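Warum kann man das Whiteboard abwischen?

In vielen Klassenzimmern hängt heute ein Whiteboard. Der Name kommt aus dem Englischen und bedeutet „weiße Tafel“. Man schreibt darauf mit Stiften und braucht keine Kreide.

Die glatte Oberfläche

Papier besteht aus feinen Fasern. Zwischen ihnen sind winzige Lücken, und dort zieht die Tinte hinein. Deshalb bleibt sie im Papier. Ein Whiteboard ist sehr glatt und hat kaum Lücken. Die Farbe liegt nur obenauf. Weil die Fläche so glatt ist, glänzt sie auch. Lampen und Fenster spiegeln sich darin, und manchmal muss man den Kopf ein wenig drehen, um alles lesen zu können.

Der Stift

Im Stift stecken Farbe, eine Flüssigkeit und ein Trennmittel. Die Flüssigkeit verdunstet nach dem Schreiben schnell. Das Trennmittel sorgt dafür, dass die Farbe nicht festklebt. Mit einem trockenen Tuch lässt sie sich wegwischen. Ein Filzstift für Plakate hat kein solches Trennmittel. Mit ihm darfst du nicht auf das Whiteboard schreiben!

Warum bleiben manchmal graue Spuren?

Beim Wischen wird ein Teil der Farbe nur verschoben. Steht die Schrift lange an der Tafel, haftet sie außerdem stärker. Dann sieht man noch blasse Striche, wo vorher ein Wort oder eine Zeichnung war. Ein feuchtes Tuch hilft meistens. Danach wischt man trocken nach.

Warum halten Magnete?

Unter der weißen Schicht liegt bei vielen Whiteboards ein dünnes Blech aus Stahl. Stahl enthält Eisen, und Eisen wird von Magneten angezogen. So kann ein kleiner runder Magnet einen Zettel festhalten. Auf dem Whiteboard im Bild sitzt ein grüner, und ein Rautezeichen ist mit dunklem Stift aufgemalt. 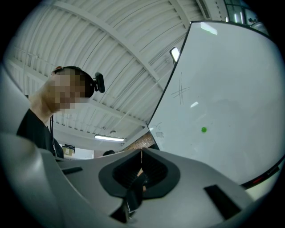
Probiere es aus

Male mit einem Whiteboard-Stift einen Strich auf einen Teller aus glattem Porzellan und einen auf Papier. Warte 60 Sekunden. Reibe dann mit einem trockenen Tuch über beide Striche. Welcher geht weg? Spüle den Teller danach gut ab.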